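Glycan Preparation Bench Checklist, with Comments
Dirusholm Laboratories, Ostley site

We walk through this list every month with whoever happens to be working on the glycan release and labelling benches. The comments underneath each item are there for the newer people, so please read them as well as ticking the box. It takes a good half hour if you do it properly, and it's a nice excuse to have a chat about how things are going.

1. Fume hood airflow checked and label in date
OK. The Bretik hood is fine and the label runs to July. Do keep the sash down when you're only fetching something – I know it's a nuisance with both hands full, but there it is.

2. Labelling reagents (2-AB, 2-AA) in closed tubs, away from light
OK, with a small grumble. One tub had its lid resting on top and not pressed down. It was put right while we were standing there.

3. Sodium cyanoborohydride stored dry, locked and well away from acids
OK. The log agrees with the bottle. This one gives off a very nasty gas if it meets acid, so the waste from labelling goes into its own bottle and never in with the TFA. If you're at all unsure which bottle is which, come and ask, we really don't mind!

4. Acetonitrile within the bench limit
Action needed. There were more bottles out than the HILIC clean-up could use in a day. Spares go back to the solvent cabinet, bay 16, before you leave.

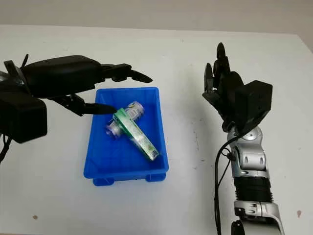 5. Heating block and thermometer agree
OK. The block is set and checked at 100 for the denaturing step, and both readings matched nicely. Screw-cap tubes only, please, as the push-on lids do like to pop at that temperature.

6. Centrifuge rotor inspected
OK. Rotor 773 has a faint scratch near the rim which we've noted before (see sheet 172) and it hasn't grown. The Tannous engineer will look at it again at the next service.

7. Eyewash and spill kit within reach
Action needed. The eyewash is lovely and clear, but the spill kit had wandered round to the freezer side – back on its hook now, and the hook wants a bigger label.

8. Gloves changed between the reagent area and the keyboards
Partly. Better than last time, and thank you for that. Spare boxes are in the drawer under the balance.

Both actions to be closed before the next walk round.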